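Rev. 2 July 2025. Replaces the old Pondine sheet, bin that one.

## 4. Floor mats: laying, checking, replacing

Covers the paper mats only. Rubber ones are in section 6.

**Before you start**

- New mat, flat, not straight off the roll
- Fusa low-tack tape
- Soft broom, dry cloth
- Closed shoes. No sandals on the concrete

**Laying**

1. Sweep the concrete. Then the cloth. Grit under paper = holes.
2. Mat down, long side along the chalk line. Smooth from the middle out.
3. Tape the two short edges first, then the long ones. Press hard with your heel.
4. Stand on it, both feet, shift your weight. If it slides, lift and re-tape.
5. Write the mat number on the log. Last one used was 893, carry on from there.

> **Caution:** loose flaps catch toes. Do not fold a flap back under, it only makes a ridge. Cut it off or change the mat.

**Checking**

6. Look where the feet go, that part wears first. Turning on the spot is worse than walking.
7. Trousers with long hems: turn up if they reach the floor.
8. Small nick away from the feet, tape over. Bare floor showing between the feet, mat is finished.
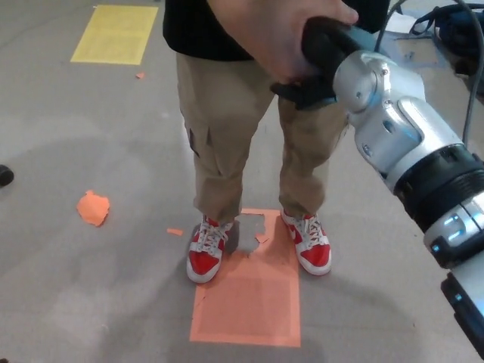
Dewanti Sopacua asked if a torn one can't just be patched with an offcut, seeing as we go through so many. Fine for the end of a shift, she was told, but not overnight, and tape all four sides of the patch.

**Replacing**

9. Peel tape slowly, low and flat to the floor. Residue comes off with warm water, no solvent.
10. Old mat in the paper bin, tape seperately.
11. Fewer than 51 mats on the shelf, tell Zulkifli Lubis. He orders from Garcia, some 2,000 at a time.

Note: let the floor dry fully befor the next mat goes down.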